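Why does a cricket ball swing?

I got hooked on this question when I was small and kept missing the ball. I'd watch it come towards me in a lovely straight line, I'd put my bat exactly where it was going to be, and then it would drift off sideways and knock my stumps over. I thought the bowler was cheating! She wasn't. She was using the air.

So let's find out how it works. You don't need to be good at cricket for this (I'm not, and I play every summer for Koltville's third team).

First, the ball. A proper cricket ball is made of cork and string with leather wrapped round the outside. The leather comes in pieces, and the pieces have to be sewn together. The line of stitches running round the middle is called the seam. It sticks up a tiny bit, and if you run your thumb over it you can feel the bumps. A new ball weighs up to 163 grams in the men's game, and a bit less for women and juniors.

Now, the air. We walk about in air all day and forget it's there, but stick your hand out flat on a windy beach and you'll feel it push. A fast ball has to shove its way through all that air, and the air has to go round the ball to get out of the way. Right next to the leather there's a very thin layer of air that clings on as it slides past. Scientists call it the boundary layer. I call it the ball's jumper.
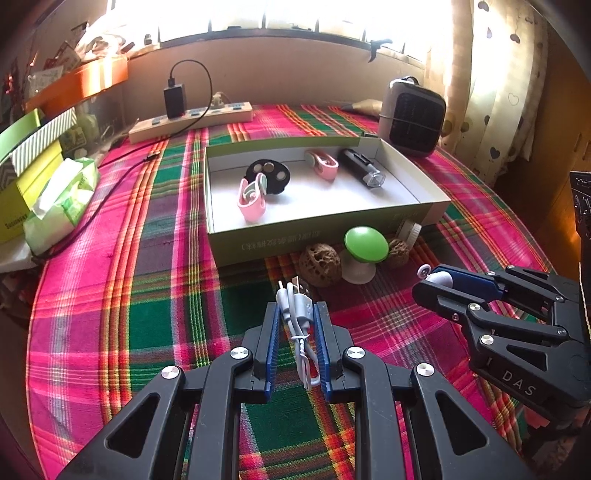 But does the jumper go all the way round, a reader from Skistiden wanted to know, or does it come off at the back? Very good question, and the answer is the secret of the whole thing. It comes off! The air clings to the front of the ball, slides round the sides and then lets go somewhere near the back. If it let go at the same place on both sides, the ball would carry straight on.

The clever bit is making it let go in different places. The bowler holds the ball with the seam pointing a little to one side, perhaps towards the slips (those are the fielders who stand in a row next to the wicketkeeper, waiting for a catch). On one side of the ball, the air bumps into the seam and gets all stirred up. On the other side it slides along smoothly without meeting any stitches.

You'd think the smooth air would hang on longer, wouldn't you? I did. It's the other way round. The stirred-up air has more energy close to the leather, so it clings on further round the back. The smooth air gives up early. That means the air behind the ball gets pushed off to one side, and when the ball pushes air one way, the air pushes the ball the other way. Off it goes, in the direction the seam is pointing. That's swing.

If you've ever seen a bowler rubbing the ball on their trousers, you've seen them helping this along. They pick one side and keep it shiny for as long as they can, and they let the other side get scruffy. When the ball isn't brand new any more, the scruffy side helps to stir up the air and the shiny side keeps it smooth. My whites have had a red stripe down one leg since April and it will not wash out.
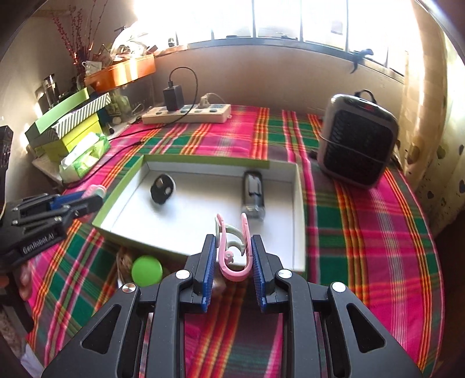 There are two main sorts of swing to know about. An outswinger curves away from the batter, and an inswinger curves in towards them. A right-handed bowler who wants an outswinger to a right-handed batter points the seam towards the slips and keeps the shiny side facing the leg side. For an inswinger, it's the opposite. The wrist has to stay firm behind the ball so that it spins backwards along its seam. If the seam wobbles about, the air gets muddled and the ball mostly goes straight.

Then there's reverse swing, which is the really sneaky one. With an old, battered ball bowled very fast, the swing can go the wrong way! It takes a lot of pace, and I have never managed it, not even downhill with the wind behind me.

Want to have a go? Take a tennis ball and cover half of it with electrical tape, as smoothly as you can (ask a grown-up to help with the scissors). Find a friend and a bit of open grass, stand 15 big steps apart and bowl it with the join between the tape and the fuzz pointing straight up and down. Then turn the ball so the tape is on the other side and try again. Watch which way it curves each time and write it down. Do keep away from windows – I speak from experience.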